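Gimo gets a wrist

The cable finally has enough slack! I've been fighting that thing since July and last night, some time after eleven, I ran the arm from one end of its reach to the other and didn't hear a single creak from the wrist. I may have done a small lap of the kitchen.

If you're new, Gimo is the arm I'm building at home, mostly in the back room and partly at the shared workshop in Clikstead when I need the pillar drill or somebody cleverer than me. It started life as a kit shoulder and elbow that I bought second-hand, and everything past the elbow has been my own doing, for better and worse. The aim hasn't changed since the first post: I want it to pick up wooden blocks and put them where I ask. No assembly line, no making tea (though people do keep asking about the tea).

So, what's new. Quite a lot!

The wrist

The old wrist was two plates with a servo squashed in between, and it sagged. You could see the fingers droop as soon as the arm reached out, and by the time it got over a block it was pointing at the bit of table in front of the block. I compensated in software for ages, which was silly, and then I'd tighten a bolt and the compensation would be wrong the other way.

The new one carries the weight much closer to the forearm, with a proper bearing behind it. The whole hand, with camera, bracket and fingers, came out at 405 grams on the kitchen scales. I was so pleased with that I wrote it on the wall planner. The old hand was heavier and did less.

The bearing came out of a dead Histex label printer that was sitting in the scrap cupboard at Clikstead with a note on it saying "take me". Lovely smooth thing, 22 mm across the outside, and I drew the housing around it before I'd checked whether I could get another. I can't, as far as I can see. If it ever goes I'll be redrawing the housing, and I have made my peace with that.

Fitting it was the fun part. I'd left the bore a hair too tight, so I spent a happy evening with a bit of fine paper wrapped round a dowel, three strokes and try it, three strokes and try it, until it went home with a push of the thumb. There's no play in it at all. I keep wiggling it when I walk past.

The cable, again

Regular readers can skip this bit. For everyone else: the motor wires and the camera lead all have to get past a joint that turns, and I had them in a loose bundle with tape. The tape crept. Then the bundle caught on the corner of the bracket and pulled the camera plug halfway out in the middle of a run, so the picture froze, and the software carried on quite cheerfully steering by a photograph of the past. It closed on nothing, then went to put nothing in the tray with enormous care. I laughed until I saw how close it had come to the lamp.

Now it all runs in corrugated sleeve with zip ties holding it to the bracket, and a big lazy loop out to the side. The loop looks daft and takes up room. It's also the reason nothing pulls any more, so it stays. I also added a check that stops the motors if the camera frame hasn't changed for half a second, and I'd tell anyone starting a build like this to write that bit first. I wrote it last, naturally.

Fingers

Long, tapered, dark, pointy. I went through a lot of shapes. The first were wide and flat like a pair of spatulas and were brilliant at picking up one block on its own, and hopeless as soon as there was another one next to it. With the tapered ones I can get a tip into quite a mean little gap. They do flex a bit at the end when they squeeze, and I thought that would be a problem, but a bit of give seems to help when the block is turned at a funny angle.

What I haven't sorted is grip. Bare tips on a smooth block are fine if the block is straight and a lottery if it isn't. I've tried rubber from a bicycle inner tube (too thick, and it peeled), and heat-shrink (good for a day), and next I've got a little sheet of silicone to try. If you've done this and found a glue that holds silicone, please, please write to me.

The table

Gimo works on a white tabletop with faded roses all over it. It came with the house. I was going to cover it with something plain, as every sensible guide tells you to, and then I thought, well, a real table has stuff on it! So the camera has to find its blocks among the leaves and petals. For a while the software was absolutely convinced that one of the pink roses was the pink block and would go down and pinch it, very gently, over and over.

I got past that in the end by looking for straight edges before looking for colour. Roses don't have many straight edges. It was a whole weekend's work and the code is shorter than the code it replaced, and I love it when that happens.

The other thing that fooled it was dirt. There's always grit and dust on the surface, from filing mostly, and under the evening light each speck has its own tiny shadow. I could wipe the table before every run. I do, sometimes. But I've also told it to ignore anything smaller than a fingertip, and that's done more good than the cloth.

The pale wood blocks have numbers stamped on the ends, by the way, and I had a grand plan to read them with the camera and have Gimo sort them in order. I've shelved that for now. They're small, they end up sideways or upside down, and it'd be a project all on its own. Maybe over the winter!

How it's doing

I did a proper run of tries yesterday with the new wrist, with the blocks put down any old how between goes, and wrote each one in the notebook. It got 23 clean pick-ups before the first miss. With the old wrist I was thrilled if I got to two. Two!

The miss was a good one, too. The blocks were lying side by side and touching, it went for the join between them, and then it just sort of leaned on them. Nothing broke. It does tell me what to work on, though, and I've already got half an idea about nudging them apart with one finger first, the way you'd split a pair of biscuits stuck together in the packet.

I should say something about Egan as well. Egan is the little program that decides what to do next, and it's the part I know least about and have rewritten the most often. It used to plan the whole job from one look at the table and then do it blind. Now it looks, does one move, and looks again. It's slower. I timed it and then stopped timing it, since I'm never in a hurry in the back room anyway, and it's so much nicer to watch. You get this small pause before each move, and visitors always think it's thinking. My sister talks to it.

Bits still on the list, in no order: silicone for the tips, a quieter fan for the power supply, a proper emergency stop with a big button (it's currently a switched extension lead by my knee, and that works, but I want the button), and tidying the shelf so I can find the small Allen keys. And I need to move the lamp further off. It's had enough narrow escapes.

I'm taking the arm over to Clikstead next month so the others can have a go at confusing it. They've promised to bring awkward things. I've asked for nothing with liquid in it and I already don't trust them.

Right, some pictures of Gimo's end of the table.

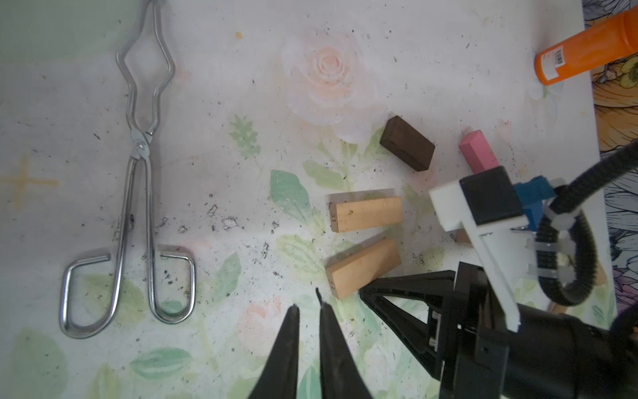
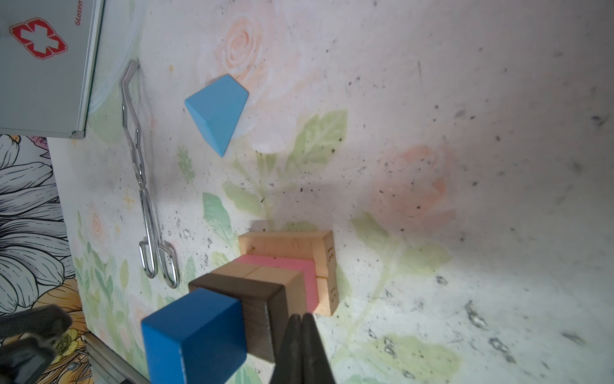
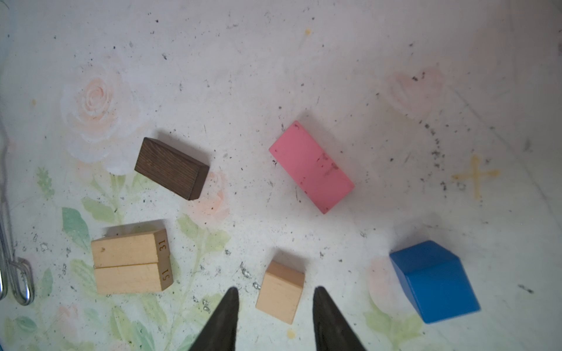 Fingers, blocks and roses in all three.

One thing I've been asked by email more than anything else: do you need a camera on the wrist, or would one fixed above the table do?

A fixed one will do for a first build, and it's easier to wire. You work out once where the table is in the picture and it stays put, so the sums are simpler. The trouble is that the arm gets in the way just as it reaches the block, and that's when you most want to see. On the wrist you get a close view right up to the grab, and you pay for it with a lead that has to bend every time the arm does. If I were starting again I'd begin with the fixed one, get it picking up a single block, and add the wrist camera after that.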